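Eirini Chatzigeorgiou keeps the lemons in the bath. She tells me this before I have my coat off, so that I won't be alarmed if I need to use the loo.

"It's the coolest room in the house," she says. "And my husband prefers the shower."

For five years she has run a supper club out of her own place in Sutherland, on whichever evenings suit her and never on the ones that suit other people. There is no sign and no website. There is a phone number, which she answers when she feels like it, and a waiting list of 128 names in a school exercise book. Getting from the bottom of the list to the top takes a while. Getting from the top to the bottom, I gather, can be done in one evening by asking for the fish without its head.

"I don't ban people," she says. "I put them back at the end. It's different. A ban is rude."

She started cooking for strangers after her office job wound up and she found herself making moussaka for two in a dish meant for a christening. Her sister-in-law, Styliani Christodoulou, suggested she charge for it. Styliani is at the stove during our conversation, stirring a pot of beans and correcting the record as needed.

"I didn't suggest," she says over her shoulder. "I said if you bring me one more tray I'm sending an invoice."

The first dinner was a disaster by both accounts, although they disagree on whose. Eirini blames the oven, a secondhand Duvau that ran hot on the left and hardly ran at all on the right. Styliani blames the octopus, which Eirini had been told to freeze first and hadn't. The guests chewed for a good part of the evening. One of them still comes.

"He says it was the best night he ever had," Eirini says. "He has a very quiet life."

A seat costs $70, wine not included, and you bring your own. I ask whether she makes money and she gives me the look that my grandmother used to save for door-to-door salesmen. The price went up once, two winters ago, when olive oil did what olive oil did. She rang every regular personally to let them know. Most said it was fair. One offered to bring his own oil and is now, I understand, somewhere in the low hundreds of the exercise book. 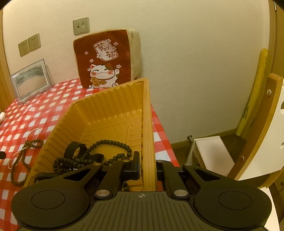
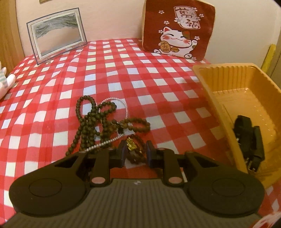
Checked cloth, red and white.

The menu is whatever she decides after the market, and she won't discuss it in advance. Allergies are respected. Preferences are heard. Nearly everything comes from a grower out at Jallumau, who she has been arguing with over the price of eggplants for as long as she's been open.

"He thinks I'm mean and I think he's a crook," she says. "We went to his daughter's wedding. Beautiful food. Too much dill."

I want to know what she has learned about people, having fed so many of them. She considers this while taking the strings off a runner bean. Couples who arrive cross usually leave friendly, she says, and it works the other way as well. Lawyers eat fast. Nurses eat faster. The ones who photograph their dinner let it go cold and then say it could have been hotter.

"And everybody lies about liking offal," says Styliani.

There was an approach last June from a company called Nultico, which wanted to put the supper club on its booking app. A young man came round with a tablet and explained about dynamic pricing. Eirini gave him lentil soup, then a second bowl, then a container to take home. He didn't get a signature, but he did get a place in the book.

"He's a nice boy, too thin," she says. "I told him, you want me to charge more when people are hungrier? My mother would come up out of the ground."

She has no plans to expand. She has no plans to stop, either, though her knees have raised the matter. Styliani would like one month off a year and has been asking for it since the beginning. They are in talks.

By now the beans are done and I'm told to sit, which I do. The bowl put in front of me would feed a family. I say it's delicious and that perhaps it could take a pinch more salt.

Styliani stops stirring. Eirini reaches for the exercise book.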